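Gray Day at Selldale

Ailsa Rennie wanted the old camera to win, and she wasn't hiding it. She'd driven us out past Lestelton with both cameras in a lunch cooler on my lap, and every time I said something nice about the new one (the Skokitz, the one I'd begged for since April) she turned the radio up a notch.

"It's a camera, not a puppy," she said.

"You haven't even seen it on grass!"

The test was simple enough, and it was my idea, so of course I was nervous. Same robot, same field, same controller, and whichever camera gave the steering less to choke on got to stay. The loser went back in the drawer with the other 3 we don't talk about. Niall Shearer had promised us a decision by supper, and Niall eats supper at five.

So off we went. I had the laptop balanced on my knees and Ailsa stood behind me, breathing on my neck, reading the steering numbers out loud like a bingo caller.

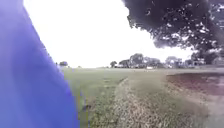 The dirt path, with that big patch of red soil off to the right.

"That sky," said Ailsa.

"I know about the sky."

"There's nothing in it. It's a bedsheet."

I told her the controller doesn't need clouds, it needs an edge between the path and the grass, and look, there was the edge, plain as day on the left side. She pointed at the right side. I ate a cracker. The right side, okay, was mush.

I should say that Ailsa built the first version of the steering code in her mother's garage, back when the whole company was her and Niall and a box fan, and she built it around the old camera. I knew all that. I also knew I'd spent 20 nights on the new settings and I wasn't about to roll over because of a soft edge! We bickered about exposure for a good long while, and then we bickered about lunch.
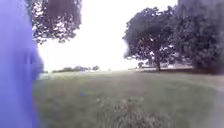 Lawn, weeds up close, and the round tree on the right.

"Would you drive toward that?" she asked me, tapping the tree.

"If I was a robot?"

"If you were anything."

I said I'd go sit under it and take my shoes off. She laughed, the first time all day, and then she pulled up the leaves as big as the screen would go and got quiet. You could see little bits of sky between them. Not crisp, but there. She went back and forth between 2 files, back and forth, chewing the string of her hood.

My phone buzzed. Niall, naturally. Morrison had called, they wanted an answer too, and could we please stop playing outside.

"Tell him one more," said Ailsa.

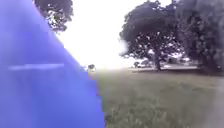 Blue across the left, the big tree right of center.

"It's blurry," I said, before she could.

"It's real blurry."

"You can still find the trunk, though."

She leaned in until her nose almost touched the glass. A dog was barking somewhere over toward Selldale and my feet had gone to sleep. I typed out a message to Niall, deleted it, and typed it again.

"Put yours back on," Ailsa said. "I want to see it do the path again. And give me a cracker."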